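Chapter 4
What the Label Leaves Out

Furniture sellers are fond of the word "solid." A tag may promise a solid oak top and say nothing of the sides, back or drawer bottoms. Is that a lie? Usually no. It is a true statement placed where it will be read too broadly.

Consider the Kekura dresser, priced at 479 dollars. Its tag mentions oak twice. Barbara Adamczyk, who repairs such pieces, found oak in the top and drawer fronts, and pine everywhere else. "Hand finished" deserves the same doubt. Whose hand, and for how long?

Before you read on, write down what you think "sustainable" means on a price tag. Keep your answer for page 180. 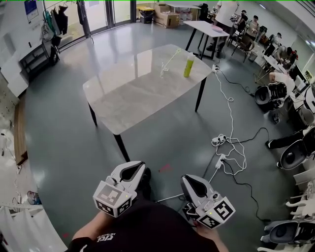
4.1 Solid, Veneered or Merely Brown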